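The one-touch rule meets my bed

I have now read three books about getting rid of clothes, which is three more than I have read about anything useful this year. They all say the same thing in different fonts. Pull everything out, put it on the bed, pick up each item once, decide, move on. Tia Ashworth swears by it. She lent me the third book, with her own underlining in it, and said it would take me an afternoon.

It took me from nine in the morning until I gave up and ate toast standing at the dresser. 131 items, counting socks as pairs and not counting the ones without partners, which went into a bag I have no plan for.

My first objection is to the bed. The theory goes that if you cover your bed in clothes you'll have to finish before you can sleep. Whoever came up with this has never slept on two thirds of a mattress. I have done it plenty of times and I'm quite good at it.

My second is to "decide." I can decide on a T-shirt with a hole in it. I don't need a system for that. What I can't decide on is a perfectly fine wool thing I have worn twice since moving to Altness and which might, in the right kind of December, be exactly what I want.
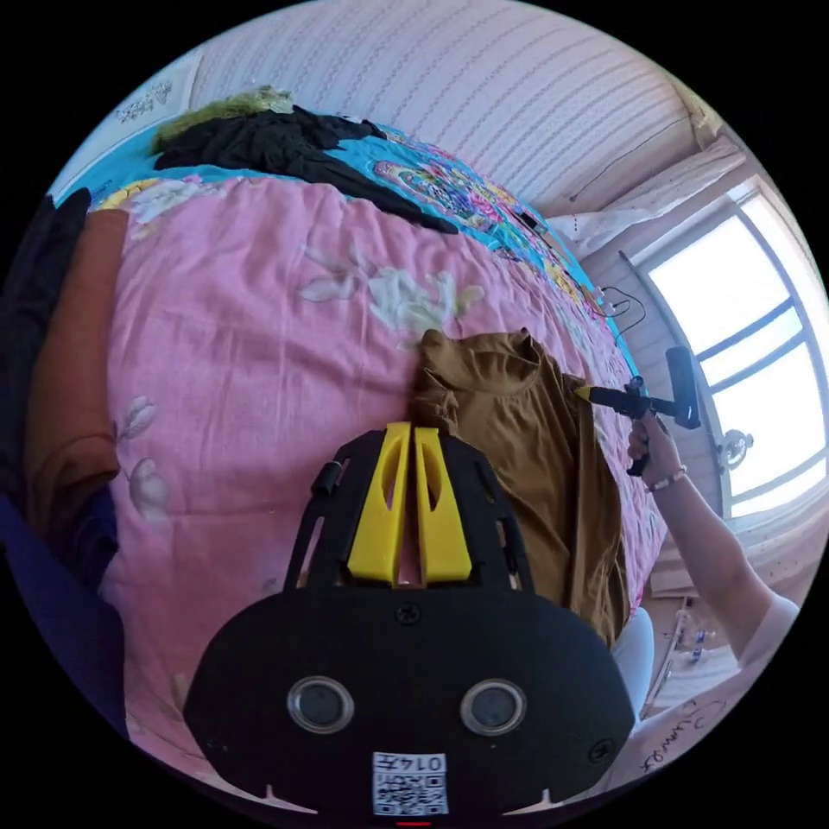 Sorting by type is the step the books skip past in half a page, and it's the only one that did me any good. Once all the tops were together I could see I own far too many that do the same job, and that I reach for the same few every week. The bed itself was no help with any of it. With the pink flowered quilt and the turquoise blanket both on there, anything with a pattern just sinks in, and only the plain stuff stands out, like the mustard-brown one with the folded edge near the top, or the black one lying crumpled on the turquoise. I'd put a plain sheet down next time, if there is a next time. The black one is staying. I have been over this with myself and I don't want to reopen it.

The mustard one I went back and forth on. Tia says that if you're arguing with a garment you've already lost, and I think that is the sort of thing that sounds clever until you apply it to actual clothes. I folded it and put it on the chair, which according to book two is a "limbo zone" and the root of my problems.

Then there is the folding. Book three wants everything in little upright packets so you can see it all when you open the drawer. I did one drawer. It looked lovely for as long as I didn't take anything out. By the next morning the packets had slumped over like tired commuters and I was back to digging. If you have deep drawers, don't bother. Mine are deep.

Final score: 27 things in the donation bag, the rest back more or less where they came from, only flatter. Tia thinks 27 is low. She got rid of half her closet last spring and has been borrowing my cardigans ever since — I mention it as evidence.

I still have to take the bag in, and the sock bag is behind the door.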